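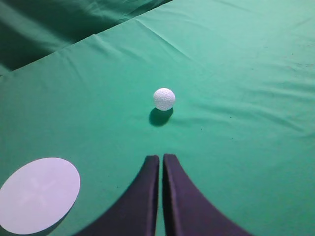
卓上パター練習布「ヴァルニコ」、店頭体験始まる　「34人が上達」の中身は示されず

2022年11月

室内用スポーツ用品を企画するヘトフは今月、机に布を掛けてゴルフボールを転がす練習用品「ヴァルニコ」の体験会を、販売店キクチの2階で始めた。普段使っている机がそのままグリーンになる、というのが同社の売り文句である。体験料は1回407円。本体の価格は「検討中」として明らかにしていない。

同社の案内によると、ヴァルニコは緑色の布と、軽い練習球を組み合わせたもの。手持ちの硬いボールも使える。専用の台や枠は付かず、布は購入者が自分で机に広げる。週末の初回は午前中から親子連れや仕事帰りではない様子の中高年の客が立ち寄り、順番待ちの列もできた。

気になったのは布の張り具合だ。会場の布にはしわや浅い折れ筋が残っていた。テーブルクロスなら誰も文句を言わない程度のものだが、球を転がす用途となれば話は別である。パットの練習では、狙った線から球が外れた原因が自分の手元にあるのか、面にあるのかを見分けたい。しわの上を通った球から、それを読み取るのは難しい。

担当者に尋ねると「折り目は使ううちになじみます」との答えだった。何日使えばなじむのか、アイロンを当ててよいのかも聞いたが、前者は「お部屋の環境による」、後者は「確認します」。取扱説明書はまだ印刷前で、会場には置かれていなかった。
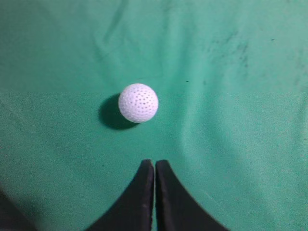 緑色の布の上に置かれた、表面に小さな穴が並ぶ白い練習用タイプのボール

穴の開いた練習球についても、案内の書き方には引っかかるところがある。チラシは「本番と同じ転がり」とうたう。一方、同じチラシの裏面には「軽いので室内でも安心」とある。軽いことは確かに利点だろう。しかし軽い球が、重さのあるボールと同じように転がるという説明には、もう一段の根拠が要る。転がり方を比べた測定をしたのかという質問に、ヘトフは「社内で感触を確かめている」とだけ答えた。

体験した西村ふみ子さんは、20代のころに少しゴルフをかじったという。「触った感じは悪くないですよ、やわらかくて。孫と遊ぶにはいいかもしれない。でも練習になるかと聞かれると、うーん。さっきと同じところに打ったつもりなのに、違うほうへ行くんですもの」。布を手のひらで伸ばしてからもう一度打ち、首をかしげて次の人に場所を譲った。

好意的な声もあった。パターマットを敷く場所がない、床にかがむのがつらいという客にとって、机の高さで球を扱えるのは目新しいらしい。布なら畳んで引き出しに入る。ただ、畳んでしまえば折り目が付く。収納のしやすさと面の平らさは、この商品では同じ布の上で引っ張り合っている。

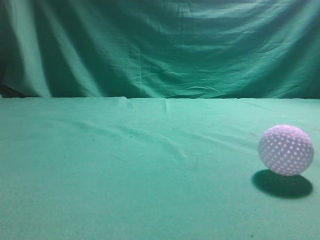
「37人中34人」の調べ方

チラシで最も大きな文字が使われているのは、「モニター37人中34人が上達を実感」という一文である。「上達した」ではなく「実感」である点に、まず注意したい。

ヘトフによると、モニターは12日間、自宅の机でヴァルニコを使い、終了後にアンケートに答えた。設問は「以前より上達したと感じますか」で、選択肢は「とても感じる」「感じる」「少し感じる」「感じない」。このうち前の三つをまとめて「実感」に数えた。肯定の選択肢が三つで否定が一つという作りで、回答が肯定側に寄っても不思議はない。

使用前と使用後に同じ距離のパットを打ち、入った本数を比べるような記録は取っていない。別の練習をした人や、何もしなかった人との比較もない。モニターの募集は既存の顧客に送ったメールで行い、参加者には布がそのまま贈られたという。新品をもらった直後に辛い点を付けられる人は、そう多くないだろう。

記者はアンケートの集計表を見せてほしいと頼んだ。広報担当は「個人情報が含まれる」として断り、氏名を伏せた形での提供についても「前例がない」とした。選択肢ごとの内訳も非公表のままである。

なお、チラシには「ヴァルス方式の採点で評価」という記載もある。ヴァルスはヘトフが以前に手がけた練習記録帳の名前で、採点の基準は利用者の自己申告による。外部の指標のように読める書きぶりだが、自社の物差しで自社の商品を測ったものと受け取るほかない。
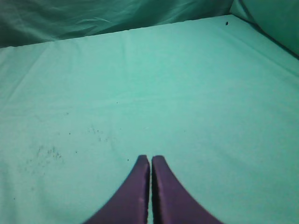
布の手入れはどうするのか

もう一つ、購入を考える人が聞いておいたほうがよいのは手入れの方法である。会場の布には、くずか糸くずのような小さな黒っぽい点がところどころに見られた。起毛したような手触りの布は、ごみを抱え込みやすい。食事にも使う机に広げるつもりなら、なおさら気になる。

洗濯機で洗えるかどうかは案内のどこにも書かれていない。会場で聞いた担当者の一人は「手洗いなら大丈夫だと思う」、もう一人は「粘着ローラーで十分」と話し、答えが分かれた。洗えば縮む恐れもあるが、寸法の変化を調べたかどうかについては、後日回答するとのことだった。締め切りまでに連絡はなかった。

キクチの売り場責任者は、取り扱いを決めるのは体験会が終わってからだと話す。「お客さまの反応はいいです。ただ、うちで返品を受けるとしたら、理由はたぶんしわでしょうね」。キクチは、折らずに筒に巻いた状態で納品できないかとヘトフに打診している。送料が上がるため、返事はまだ来ていないという。

体験会は月末までの土曜と日曜、キクチ2階の催事コーナーで開かれる。予約は不要。手持ちのボールを持ち込んで、練習球と打ち比べることもできる。興味のある人は同じ場所から何度か続けて打ち、球がどこへ向かうかを自分の目で見てから判断するとよい。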